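Furnival Residents' Association
Minutes, 25 October 2024, Stinport Hall
Chair: Zübeyde Tatlı. Present: 17

1. Bus changes. Stastamier says the new 4 service will be "more frequent". Members asked more frequent than what. No timetable supplied.
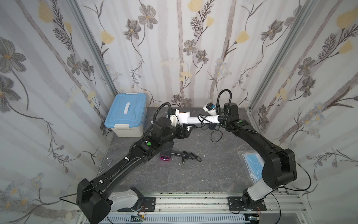

The Chair will write again, and expects the same leaflet back.

2. Skedby booking system. Quoted at £500 a year. It is claimed to save time, but no one could say whose. Deferred to January.

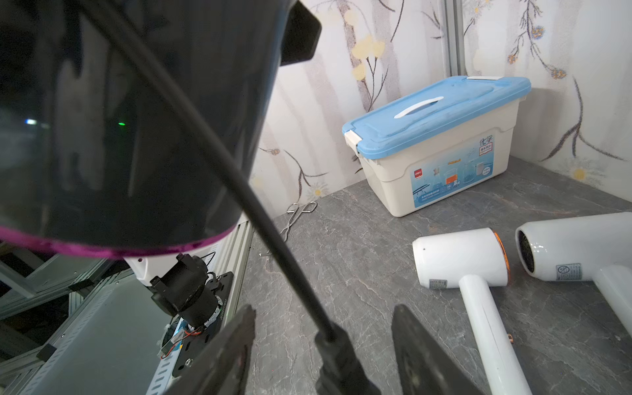
Black cable and connector, with white and black housing to the left.

3. Accounts. Balance £2143. Query over the hall heating bill, which has risen though the hall was shut all August. Not accepted until a meter reading is seen.
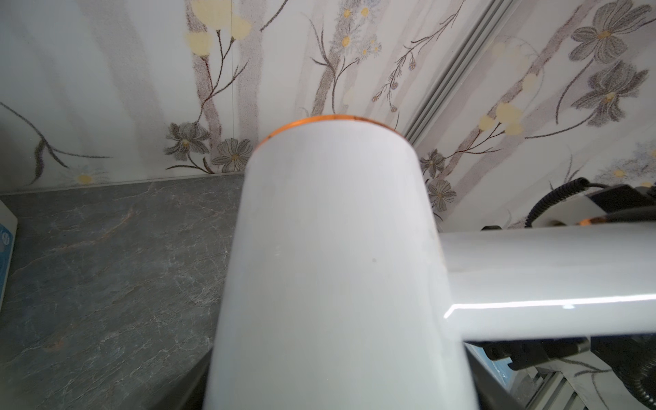

White hair dryer with copper-orange ring.

4. Drains, Mill Lane. Council reports the work "complete". Two members had walked through the puddle to get here.

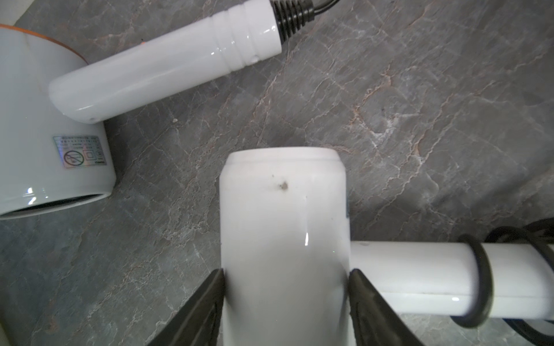
Item stays open.

Meeting closed 8.50 pm.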